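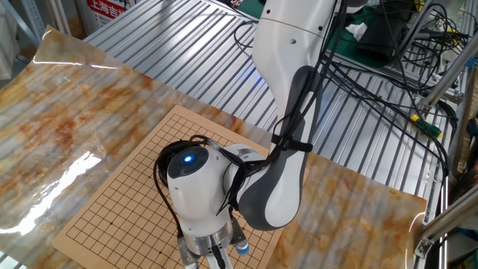
Warum klebt ein Brettspiel so lange im Gedächtnis?

Wissen für Kinder: Das Spiel Go

Go ist ein Brettspiel für zwei Personen. Es stammt aus China und wird seit mehr als 2000 Jahren gespielt. Später gelangte es nach Korea und Japan. Heute gibt es auch in Deutschland viele Vereine, in denen Kinder das Spiel lernen können.

Wie wird gespielt?
Auf dem Brett sind Linien eingezeichnet. Die Steine werden auf die Schnittpunkte der Linien gesetzt und nicht in die Felder. Eine Person spielt mit schwarzen Steinen, die andere mit weißen. Schwarz beginnt. Danach wird abwechselnd gesetzt. Ein Stein, der einmal liegt, wird nicht mehr verschoben.

Was bedeutet »Freiheit«?
Die leeren Punkte direkt neben einem Stein heißen Freiheiten. In der Mitte des Brettes hat ein einzelner Stein vier Freiheiten, am Rand 3 und in der Ecke nur zwei. Sind alle Freiheiten durch gegnerische Steine besetzt, ist der Stein gefangen und wird vom Brett genommen.

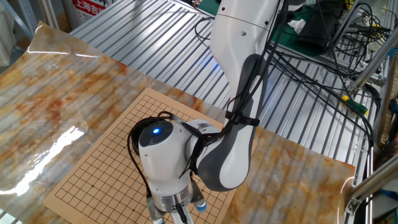
Benachbarte Steine derselben Farbe bilden eine Kette. Sie teilen sich ihre Freiheiten und können nur gemeinsam gefangen werden.

Wer gewinnt?
Ziel ist es, mit den eigenen Steinen möglichst viel Gebiet zu umschließen. Wenn beide nacheinander passen, endet die Partie und es wird gezählt.

Welche Brettgröße eignet sich für den Anfang?
Das große Brett hat 19 mal 19 Linien. Eine Partie darauf kann 90 Minuten oder länger dauern. Für Kinder empfehlen wir das kleine Brett mit neun mal neun Linien.

Wörter zum Merken
Atari: Ein Stein oder eine Kette hat nur noch eine Freiheit.
Vorgabe: Wer weniger Erfahrung hat, darf zu Beginn zusätzliche Steine setzen.

Text: Torben Wendt
Fachliche Durchsicht: Malte Hellwig, Kinderbibliothek Zoseck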